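The Bundgaard open day, or how I learned to love a malt silo

The 10 o'clock bus from Flinbridge was full, which surprised me. I had assumed that a tour of a flour mill in February would draw me, two retired millers and a dog. Instead there was a queue down the aisle and a heated discussion over whether sandwiches were allowed past the gate. (They were not. Crumbs, apparently, are a problem in a building that makes the raw material for crumbs.)

Bundgaard sits on the river at Piltside, in a brick block put up when people thought mills should look like town halls. You sign in, you hand over your watch and your rings, and you are given a hairnet. Those of us with beards got a second hairnet for the chin. I have not been able to look at the group photo.

We started at the top. There are lifts, but they are for wheat, so visitors take the stairs. On the fifth floor the grain comes in and is shaken over sieves until the stones, string and bits of Lincolnshire have dropped out. After that it is damped and left to sit overnight, so that the bran comes away in flakes. Our guide called this conditioning, and said it was the part that separates good millers from the rest. One of the retired millers said it was the rollers. They did not settle it.
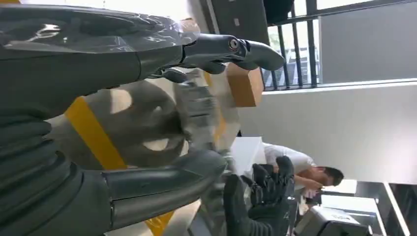

The roller floor is where you give up on conversation. The whole room hums through the soles of your shoes, and the guide switched to pointing. Wheat goes between the first pair of rollers, up a pipe, down a pipe, through a sifter and back for another go, and I lost track of it somewhere behind a pillar. A notice on the wall said the older machines came from Flevov and had been rebuilt twice. They were painted a green I last saw in a school corridor.

The malt silo, which I had been told was the highlight, is a large round thing you look at from the outside. It holds 500 tonnes. We looked at it. A man asked if it was full and was told it was not, and then we looked at it a bit more. I grew quite fond of it in the end.

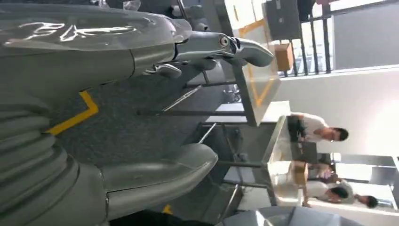

Lunch was in the canteen and was, of course, bread. Four kinds, with soup to dip it in, and the malted brown was the best thing I ate all month. The white was white. There was a baking demonstration at 2, but the front row had been taken by people who skipped the silo, so from where I stood it was mostly the backs of hairnets and a smell of warm yeast.

The shop is by the exit and takes cards. I bought a bag of the strong white, a bag of rye I have no plans for, and a tea towel with the mill on it. The prices are fair, although the bus home makes you think again about buying flour by weight – my arms were longer by Flinbridge.

Tickets cost £10 and include the soup. Wear flat shoes, and go to the loo before the stairs.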